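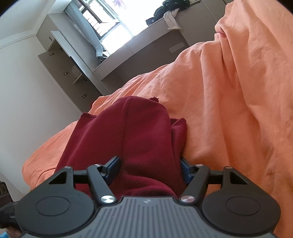

Dzifa Ackah wanted to know, the first time the plan was read out at Gesidgate, whether the people who fold for a living would still be folding when it was over, and she asked that her question go at the top of whatever we wrote.

So it has, and the rest of this README tries to answer her.

# Westa: Garment Handling at Work

Print this page | E-mail this page

## What it is

Westa is a set of 612 short recordings of cloth being handled with a hand-held gripper, made by the housekeeping and laundry staff of Gesidgate, a serviced-apartment company. Pictures in the set show garments on beds, in ordinary furnished rooms with windows and cupboards and all the usual clutter, which we prefer to a bare test bench for this kind of work.

## Who made it

Two teams took turns, and every person was paid the normal hourly wage plus a small extra. Sessions were kept to 45 minutes after Fuseini Amegashie pointed out (quite rightly!) that wrists get tired well before anybody likes to admit it. Anyone could stop, and anyone could ask for a recording to be deleted within the month.

## What changes for the staff

The company has agreed in writing that no post will be cut on account of Westa before next July. Sorting and plain folding may go to a machine first. Checking for stains, mending, and talking with guests stay with people, and three folders have already moved over to mending, where there was always a backlog.

## Files

- `clips/` – the recordings, 312 of them with written notes
- `notes/` – staff remarks, in their own words
- `splits.txt` – training and test lists

## Known gaps

Very little knitwear, and hardly any fitted sheets, which everyone hates. Lighting is whatever the room had.

## Comments

**Kwadwo Eshun:** Glad to see the break rule written down. Please keep it if you do a second round.

**Ju-won Do:** Are the notes in `notes/` matched to clips by name or by order? I couldn't tell from the list.

**Senyo Akpalu:** By name, Ju-won. I'll add a line to the file.

Contact: Senyo Akpalu, Westa project desk | © Gesidgate | Last changed 20 Jun 2021 | Back to top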